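Bathroom mirror

A bathroom mirror is a mirror fixed to or hung on the wall of a washroom, usually over the basin. It is used for shaving, washing, hair care and make-up. Sizes range from small round shaving mirrors on a folding arm to sheets of glass that run the full width of the wall.

Construction

Most bathroom mirrors are made of float glass with a thin layer of silver on the back. The silver is covered with protective coats of paint. Older mirrors often have a layer of copper between the silver and the paint, but many newer ones are made without it. Thickness is commonly between 4 and 6 mm. Large mirrors are held by clips, screws, a bottom channel or a neutral-cure adhesive. Some other adhesives give off acid as they set and can harm the backing.

Black edge

Water and cleaning fluids that reach the edge of the glass may attack the silver and leave dark spots or a dark border. The trade calls this black edge or edge creep. It cannot be polished away, as the damage lies behind the glass. Sealed edges slow it down, as does spraying the cleaner on a cloth and not on the mirror.

Misting

Mist forms when warm, damp air meets glass that is below its dew point. Extractor fans reduce it, and heated pads stuck to the back of the mirror keep the surface clear.

Regional production

The town of Grustska was a centre of mirror silvering in the Birkisine district. Its largest works, Drikier, employed 500 people at its height and made shaving mirrors, wardrobe doors and plain sheets for hotels. A pattern book kept by the firm lists 356 designs, many of them differing only in the bevel. Silvering ended there in 2000. Part of the building is now used by Talebi, a glass merchant that cuts and drills mirrors to order.

See also: Cabinet mirror; Float glass; Washstand

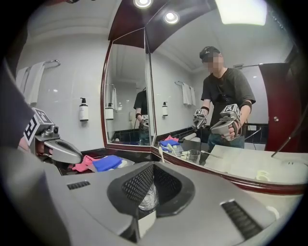

This page was last changed on October 5, 2022.

Large wall mirror above a bathroom counter.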